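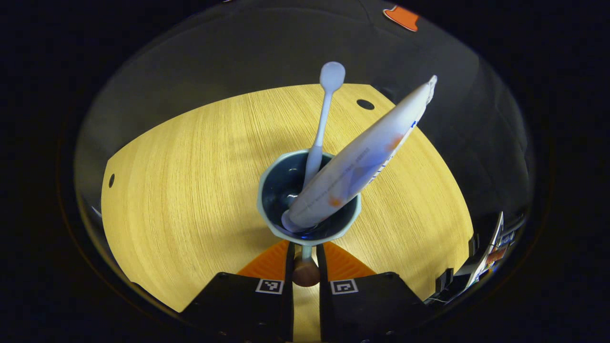
Workshop Notebook: Glaze Room
October, Tuesday
Entered by Anca Oprea

We use cookies to remember your login and display settings. Accept | Manage settings

Subject: settling and uneven color in the dark blue liner glaze

The glaze room was opened at the usual time. The first task was the bucket of dark blue liner set aside by Ulises Ospina at the end of last week. A firm layer had formed on the bottom and could not be lifted with the paddle. The liquid above it was thin and ran off a test tile almost at once. Pieces dipped from this bucket before it was withdrawn came out pale at the lip and heavy in the foot. That result is consistent with a glaze that was not fully mixed at the time of use.

The clear liquid was poured off and kept. The settled layer was broken up by hand, returned to the liquid in portions, and passed through the 40 mesh sieve. A hard residue remained on the screen. It was dried on the warming shelf and bagged for Ghada Chidiac, who has asked to see it before anything further is added to the bucket. It is gritty, lighter in color than the glaze itself, and does not break down in water overnight. My own view is that it comes from the frit and is not a contaminant, but this has not been confirmed.

Dry materials for a comparison batch were weighed in the afternoon. The sheet calls for 1,000 grams. The combined weight in the mixing tub, read after the last addition, was 977 grams. Each line on the sheet had been checked off and initialed, so the difference was not an omitted material in the obvious sense. The small scale was then tested against the reference weight and read correctly. The large scale read low. The large scale has been tagged and is not to be used until it has been adjusted. Any batch mixed on it this month should be treated as uncertain, and the batch card should be marked to that effect.

It is possible that the scale accounts for part of the trouble with the liner. Adelino Louro does not think so. He points out that the earlier Sequeira white was weighed on the same scale and has given no difficulty. His note is clipped to the card. I have left the question open.

Tiles

Test tiles were dipped from the remixed bucket, from the comparison batch, and from the small reserve jar kept from the summer. All were cut from the Trudetti stoneware. Dipping time was held constant by the wall clock. Tile 7 was dropped on the bench and chipped at one corner; it has been kept in the set because the chip is clear of the glazed area.

The tiles are on the middle shelf of the Rutano kiln with a cone pack at the front and another at the back. The hold at the top of the firing has been set to 20 minutes, as in the previous entry. Nothing else in the program was changed. Persons loading the lower shelf are asked to keep wax-resist work out of this firing.

Bentonite

Benvinda Marinho recommends a small addition of bentonite to keep the glaze in suspension, wetted separately and blended in the day after. She has used the Atuser grade for this purpose and reports that it does not dull the surface on dark colors. I would prefer to wait for the present tiles. If the addition is made now and the next firing is satisfactory, we will not know whether the bentonite or the new weighing was responsible.

Ulises asked whether the bucket may be used for class work in the meantime. It may not. The label has been changed and the lid taped.

Housekeeping

The sieve brush is worn and a replacement has been requested. Wash water from today went to the settling tank and not to the sink. Respirator cartridges were changed. The lid of the silica bin does not close properly on the left side and has been weighted down for now.

To do
Unload the Rutano kiln when cool and photograph the tiles under the north window.
Adjust the large scale and record the correction on the inside of the cupboard door.
Ghada to report on the sieve residue.
Adelino to find the supplier's sheet for the current sack of frit. The old sheet in the binder is for the previous lot.

Glaze Room Notebook | Contact the workshop office | All rights reserved | Back to top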